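How do you teach a robot to pick up an orange? You could write it a long list of instructions. Or you could do what Horațiu Furtună does at the Roreo workshop: steer the robot yourself and let it learn from your moves!

Horațiu uses a remote control with a little handle. When he tilts the handle, the robot arm tilts. When he squeezes, the gripper (that's the robot's hand) squeezes too. While he works, a computer saves every move, along with pictures of what was going on. One go at a task, from start to finish, is called a **demonstration**.

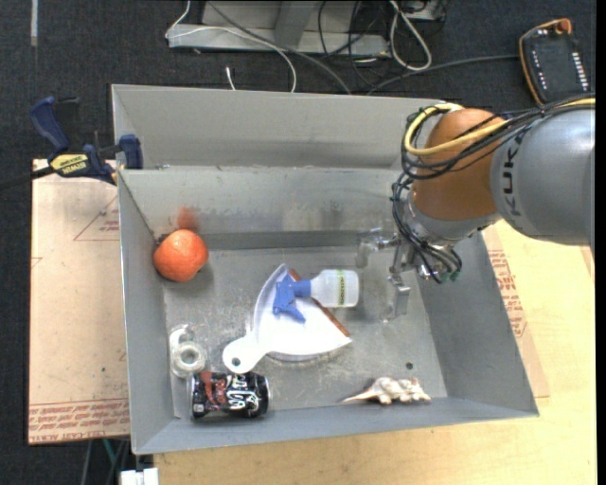
Picking things up is a big job for a robot, even though you do it all day long. Your hand knows a seashell from a soda can before you've even thought about it. A robot has to learn that the spiny shell needs a different grip from the smooth, round can, and that a spray bottle lying across a dustpan should probably be lifted first. Clear things are extra tricky, so a see-through tape dispenser in a grey bin makes great practice!

One demonstration isn't enough. If the robot only ever saw an orange in the corner, it might go looking in the corner every time. So the helpers move things about and start again. Horațiu's team has saved 3,066 demonstrations, and they'd like another 1,000 by the end of May. (They take turns, because your wrist gets tired!)

**Try it at home**

Ask a friend to shut their eyes and be the robot. Put 6 soft toys in a box, then gently guide your friend's hand to each one. Now mix up the toys and let your friend try alone. Which toy was the hardest to find?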